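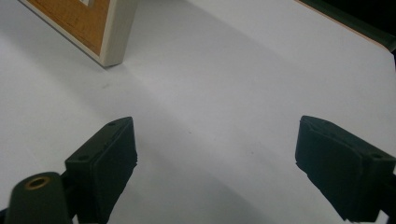
*White top, center area. Matte finish, dark specks near the middle.*

Mar 1, 2018

**Bench surface, white top: specks and lighting**

Went over the white tabletop. Finish is matte, smooth with a slight grain. A few very small dark specks, most of them toward the center. Could be dirt, could be in the coating. Sota Sekiguchi thinks coating. I have no opinion until it has been cleaned properly.

Light is uneven. Upper right is close to white, and a soft gray band runs diagonally from upper middle to lower center and left. Soft edges, so probably a large object between the lamp and the bench, not a cable. Shelf bracket is my first guess. Junpei Maruyama moved the lamp arm in June and the position was never written down.

Lux meter, lamp on, blinds closed:

- bright corner: 3,121
- in the band: nearly 1,000
- target for the whole top: 3,000

Meter is the Virnska handheld. Zero checked before the readings, not after.

Cleaning plan:

1. Dry microfiber, one direction, no pressure.
2. Check specks under the loupe. Mark the ones still there with pencil on the tracing sheet, not on the top.
3. Damp cloth, plain water. Wait 10 minutes and check again.
4. Isopropyl on a corner only. Stop if the gloss changes.

No melamine sponge. It polished a patch on the old Tustham bench and we had a glare spot there until the top was replaced.

Katsuhiko Kubo asked whether a gray mat would be simpler. It would hide the specks and cut the bright corner, but it curls at the edges and small parts catch on it. Staying with the bare top for now. Furukawa has the same sheet stock if we have to replace it. Lead time unknown, Mio Shibata to ask.

Open:

- Lamp arm: find the shadow source, then tape the base position.
- Repeat readings after the move, same points.
- Second lamp from the Willia room, if Colm Egan is finished with it. Would go on the left side, low, with the diffuser on.
- Tracing sheet goes in the flat drawer, labeled with the bench number.

Loupe is missing from its case. Using the one from the solder station until it shows up.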